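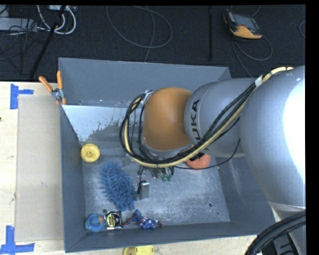

What a spring and summer it has been for the Jutedley Food Scraps Scheme! When we wrote to you in March we had 36 households signed up and were hoping to reach 100 – we now have 130, and the waiting list on the Elard side of town keeps growing. People bring their peelings, tea leaves and coffee grounds to the drop-off point, and we turn them into compost for the allotments. A big grey metal bin with an open top and high, sloping walls is the sort of thing we would love for the second drop-off point, as our small lidded tubs fill up so quickly at weekends.

Up to 3,000 kilos of scraps have gone through the heaps so far. The first batch was a bit claggy (too much grass, not enough cardboard), but Godfrey Lukumay showed us how to layer it properly and the second was lovely, dark and crumbly. Growers at Botha Lane took the lot and have already asked for more.

Spending is on track. We have used your grant for tubs, two garden forks, a thermometer and the printing of 200 kitchen guides. The shredder came in dearer than quoted, so we have put off the new signs until the next payment.

Still to do before winter: a roof over the end bay, a proper path for wheelbarrows, and a talk at Arance School, which Florêncio Falcão is arranging. We are also still waiting to hear about the water supply – two letters sent, no reply yet. Do come and see the heaps, and bring old boots!

Reports > Growing Together Grants > Jutedley > Progress report, 6th September

Contact us | © Jutedley Food Scraps Scheme | Back to top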